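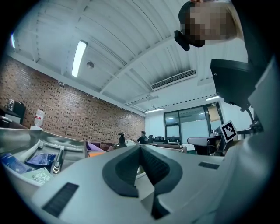 Filed under: Downloads & Sharing / Privacy / How-To

Search this site... Go

How to seed a big file legally without giving your home IP to the whole swarm

Quick one, because I keep getting the same email. You have something you're allowed to share. A Linux image, your band's live set, a pile of public domain scans. You want to put it out as a torrent. You don't want every peer on the planet reading your home address off the peer list.

Doable. Takes an evening, mostly waiting.

My test case is the Proltmont scans, a set of old seed catalogs, all out of copyright, 858 files. Zyanya Bermúdez did the scanning and said go ahead, share them. Get that kind of yes in writing if the stuff isn't yours. A VPN hides an address. It doesn't give you permission.

What you need

A torrent client that lets you pick a network interface. Most of the desktop ones do, somewhere in Advanced.
A VPN that allows peer to peer AND port forwarding. I use Prasurholm. Plenty of others drop port forwarding without much fuss, so read the current help page, not a review from last year.
Disk space for the files, plus a bit.

Step 1. Tidy the folder first

Do this before anything else. Once the torrent is made you can't rename a file without breaking it. No spaces at the end of file names, no weird characters, no Thumbs.db. Drop in a plain text readme saying what it is, who made it and what people may do with it.

I skipped the readme the first time. Had to remake the whole torrent and ask people to switch over. Half of them never did.

Step 2. VPN on, client closed

Connect the VPN. Pick a server reasonably near you. Turn on the kill switch if there is one. Then check your address on any "what is my IP" page and write it down. Should not be your home one. If it is, stop and sort that out.

Check IPv6 too. This is the leak I see most. The VPN carries IPv4 and your IPv6 goes straight out the front door. If your provider doesn't handle IPv6, switch it off on that machine.

Step 3. Bind the client

Open the client. Advanced settings, network interface, choose the VPN one. On Windows it usually has the VPN's name on it. On Linux look for tun0 or wg0. Mac is utun something, and the number can change after a reboot, so look again when seeding stops for no reason.

Apply, quit the client all the way, reopen.

Now with the client bound, a dropped VPN means no traffic at all. Test it. Start any legal torrent, a distro image is fine, and disconnect the VPN by hand. Speeds should go to zero and stay there. If they pick back up, you're bound to the wrong thing.
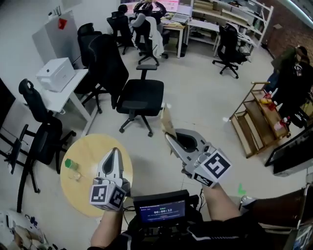

Step 4. Forward the port

Ask the VPN for a port in its own app or on the account page. Type that number into the client's listening port box. Turn off "random port on start" and turn off UPnP, your router has no part in this.

Some services hand out a new port every time you connect. Annoying. You have to paste the new one in each time or find a script that does it.

Step 5. Make the torrent

Create new torrent, point it at the folder. Leave piece size on auto. Leave Private unticked unless you're on a private tracker. Add 2 trackers, any more is clutter. Put your web page in the comment field so people can find teh source.

Tick "start seeding immediately", save the .torrent somewhere you'll remember.

Step 6. Check from outside

Get someone on a different connection to grab it. Itzel Manríquez did mine from her place and read me the peer address off her screen. It was the VPN's. Good. If you've got no one to ask, use phone data and a second device.

Common problems

Stuck at zero peers: port is wrong, or it changed. See step 4.
Fast for a minute then dead: VPN dropped and the binding did its job. Reconnect.
"Errored" after a move: you moved the folder. Set the location again and force a recheck.
Slow all the time: try another server, then cap upload a little under your real line speed. Maxing it out chokes everything else in the house.

Leave it running as long as you can. The scans went up in February and I still keep them on overnight. Next I'll do the same setup on a headless box over ssh, once I've fixed the permissons mess on mine.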